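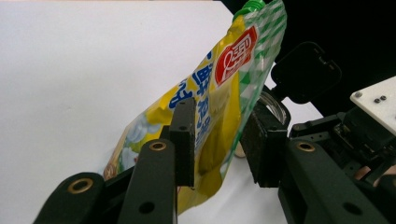

Tosoteck Soft Packs

Hand-held gripper demonstrations with bags, pouches and other soft packaging
Data card and README, release 2
Last edited Saturday, December 31, 2022

What is in the release

Tosoteck Soft Packs is a set of 1,152 short demonstrations of a person picking up packaged goods with a hand-held two-finger gripper and putting them down somewhere else on a table. The goods are mostly flexible packages: snack bags, spouted pouches, refill packs, sachets. A smaller share are rigid items that were mixed in so that a policy trained on the set does not learn to squeeze everything the same way.

The set was recorded by the manipulation group at Plinstead and is used there to train grasping policies for the Jolatano packing cell. We are sharing it with partner labs under the terms in LICENSE.txt.

Each demonstration is one episode. An episode starts with the gripper open above the table and ends once the package has been released and the fingers are clear of it.

Folder layout

episodes/ has one folder per episode, numbered from zero with no gaps.
splits/ has train.txt and heldout.txt.
calibration/ has lens parameters and the finger width table.
tools/ has the loader, the replay viewer and the script that rebuilds the splits.
CHANGES.txt lists what was fixed since release 1.

Inside an episode folder you will find the video, the gripper pose over time, the finger opening over time, and a small text file with the item code, the task and the outcome. Pose is given in the table frame, in meters. Finger opening is the distance between the two pad faces and is also in meters. Release 1 had it in millimeters. If your grasp widths look wildly wrong, check which loader you are using.

Splits

There are 921 episodes in train.txt. The remaining episodes are in heldout.txt. The split is by item, so a package that appears as the target in the held-out part is never the target in a training episode. It can still show up in the background of one, because items waiting their turn were often left on the table. If you need a strict split, run the split script with the background flag. It drops every training episode in which a held-out item was logged as present, and you will lose a good part of the data.

Items

The item list has 40 codes. One code is one product in one package size. We did not keep the same physical package throughout: bags were replaced when they split or lost air, and the replacement carries the same code. The text file for each episode says which copy was used.

Printing on the packages has been left as it is. Labels are in several languages, including Chinese, and we have not transcribed or translated them. If you need text labels for language-conditioned training, the item list gives a short English name for each code ("yellow snack bag, medium") and nothing further.

Tasks

Lift and place. Pick up the target, move it clear of its starting spot, set it down flat or upright as the text file says.

Turn. Pick up the target, rotate it and set it down with a different face up.

Pull clear. Take the target from a group of items without knocking the others over. This is the hardest of the three and has the most failed episodes.

Operators chose their own approach direction and speed. They were asked not to use the free hand. 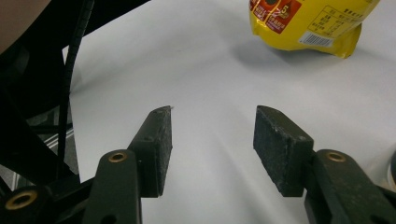
Can the finger opening be used as a measure of how thick a package is?

It can be used as a rough guide for rigid items only. Soft packages give way under the pads, and the same bag will read differently depending on where it was gripped and how hard. We recommend treating the reading as part of the action and taking package dimensions from the item list.

Recording procedure

1. Place the target and any other items on the table. Positions are not measured.
2. Open the gripper fully and hold it above the table until the recorder shows ready.
3. Start the episode and carry out the task.
4. Release, back away, stop the episode.
5. Mark the outcome before starting the next one.

Outcomes are success, drop, wrong item, and abandoned. Failed episodes are included and marked. The loader skips them unless you ask for them.

Pads and wear

The finger pads wear with use and pick up dust, which changes how well they hold glossy film. Pad changes are recorded in calibration/pads.txt with the first episode number after each change. We did not clean pads on a fixed schedule in the first sessions in June, and slips are more common there. Later sessions started with a wipe. Anyone studying grip failure should probably handle the June episodes as a separate group.

Known problems

Pose drops out for short stretches when the gripper is held low and tilted far over. The gaps are marked as missing and are not filled in.

Glossy packaging throws bright spots under overhead lights. Exposure was locked per session, so some film surfaces are blown out.

A few episodes begin with the fingers slightly closed. They are listed in CHANGES.txt and will be trimmed in the next release.

Operators' hands are sometimes visible at the side of the picture. Faces were checked for and episodes containing one were removed.

What it is not suited for

There is no force or touch data, so the set cannot tell you how much pressure a package takes before it bursts. The tables are light and mostly plain, and a policy trained only on this set does poorly on dark or patterned surfaces. In our own tests we mixed it with the Antoniadis shelf recordings, which use a compatible format and can be read with the same loader.

Getting started

Unpack the archive, install the packages listed in tools/requirements.txt and run the replay viewer on any episode folder. It plays the video with the finger opening plotted underneath. If the plot is a flat line, the calibration folder is missing or in the wrong place.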